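Keep the Old Kitchen

My sister-in-law, Negin Kordestani, is redoing her kitchen this January, and she is the fourth person on our street in Clirnham to do so in two years. I have nothing against her and I hope she likes the result. But I think most kitchens that get torn out could have stayed where they were, and I think the reasons people give for tearing them out are weaker than they sound.

The first reason is always that the room looks dated. A kitchen looks dated when it is between 12 and 30 years old. Before that it looks new, and after that people start paying extra for the same thing in a salvage yard. The brown stone, the busy wallpaper, the colored plastic dishpan that came from a hardware store: all of it was picked by somebody who liked it. Tastes moved to white and gray, and now I hear they are moving back. If you rip out a brown counter today you may well be shopping for a brown counter later on.

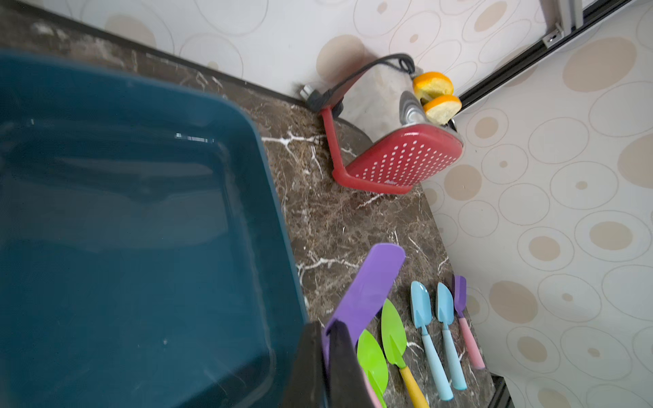 The second reason is resale. Iulian Pană sold houses in Grumstead for most of his working life, and I asked him about it last fall. He told me buyers do ask for a new kitchen, and then a good number of them replace the new kitchen anyway, in their own colors. He had one house where the kitchen went into the dumpster twice in three years. The first set of cabinets had hardly been opened. He told it as a funny story, and I suppose it is one.

I don't say a new kitchen never pays. If the floor is rotten or the wiring is unsafe, fix it. If you can't reach the shelves anymore, move the shelves. Those are repairs and changes with a purpose. My complaint is with the full tear-out of a room that works.

The third reason is storage. People say they have no room for their things. I believed this about my own kitchen until I emptied the cabinets. We had two fondue sets, neither of them a gift. We had lids for pots we gave away when the kids were small. Taking out what we didn't use cost us one morning and a trip to the thrift store, and I now have a whole shelf with nothing on it. A contractor had quoted us for a wall of pantry cabinets to solve the same problem.

Cost is the part people talk about least. Tove Briem, two doors down, let me see her final bill. The faucet alone was 622 dollars. It has a hose that pulls out and a handle you can work with your elbow, and she says she uses the elbow feature maybe once a month. Her old faucet needed a washer. She knew that at the time, and she will tell you so herself, but by then the new sink had a different hole pattern and there was no going back. That is how these jobs grow. One thing doesn't fit the next thing, so the next thing has to go too.
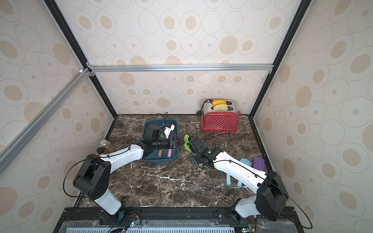 There is also the time. Tove's contractor said six weeks. It took five months, and for 90 days of it the family washed dishes in the bathtub. Her husband still won't talk about it.

What I would like to see is a middle road — fixing one thing at a time and living with it for a while. Paint is cheap. Hinges can be adjusted with a screwdriver. A worn drawer can be rebuilt by anyone with a little patience, and there are still people who do that work for pay. Kamran Abbasi has a shop behind the Amini bakery where he refaces cabinet doors and fixes slides. He charged me less for nine doors than Tove paid for her faucet, and they close better than they did when we moved in.

Stores don't push this, of course. You can't build a showroom around a tube of wood glue. And the home shows on television need a before and an after that look different from across the room, so a drawer that no longer sticks won't get an episode.

Negin has read a draft of this and says I am cheap. She may be right. Her cabinets are ordered and the old ones come out at the end of the month. I have asked her for the drawer pulls.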